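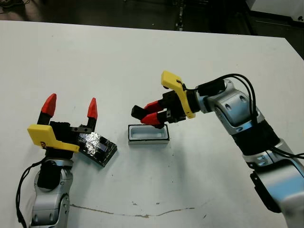 A small white tray on a white tabletop.

Keep the Big Tables

The public library in Custilville is planning to replace the large tables on its main floor with single-person study booths. I think this is a mistake, and I think other towns that are looking at the same catalogs should wait before they order.

The booths are made by a company called Rondel. They cost $1,568 each and the plan calls for 24 of them. They have side panels, a reading light and an outlet. I tried one at the branch on Mudaliar Street, where two were put in last December, and it was comfortable enough. For an hour of quiet reading it does the job well.

My objection is to what goes away. A big table can be used for nearly anything. On one visit I shared a table with a man sorting old photographs into piles by decade, two teenagers with a poster, and a woman who had a dress pattern spread out in front of her. None of them could have done that work in a booth. The Rondel desk is narrower than my ironing board is long, and an open newspaper hits both walls.

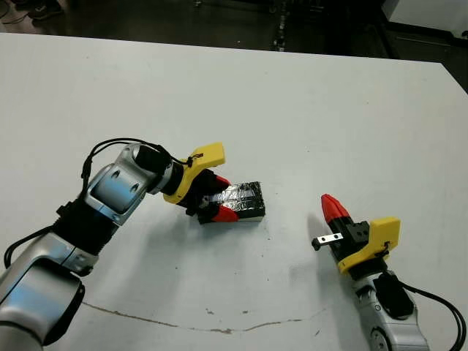
People who like the booths say that noise is the main complaint the library gets, and I believe them. I have been annoyed by noise there myself. But the noise comes mostly from the front desk and the computers, and a row of panels across the room won't stop it. The old reading room upstairs has a door that shuts. It's used for storage now. Clearing it out and putting a few of the booths in there would give quiet readers a quiet place, and it would leave the main floor as it is.

There is also the question of who has a large table at home. I live in an apartment of 400 square feet and my table folds down from the wall. When I do my taxes I work on the bed. A lot of renters in this town are in the same position, and a surface you can spread out on is something they can't easily buy, even if they have the money, for lack of anywhere to put it.

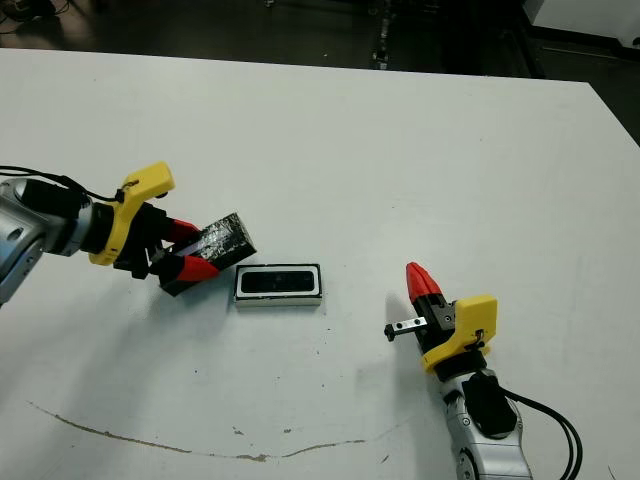
The present tables do need work, and I won't pretend they are nice to look at. The varnish is sticky in summer and the one by the window rocks. If the library wants to spend money, it could have them resurfaced. A matte white top like the one above would suit me fine, since glare from the ceiling lights is a real problem on the varnish, and dark print or small parts would be easy to find against it. It would show pen marks – so does everything else.

The longest table on the main floor is 79 inches, and I would keep that one even if all the others had to go. Put it near the windows, away from the computers, and leave the chairs loose so people can move them.

The comment sheets are at the front desk until 6 p.m. I filled one out. I asked for the tables to stay and for the storage room to be opened again.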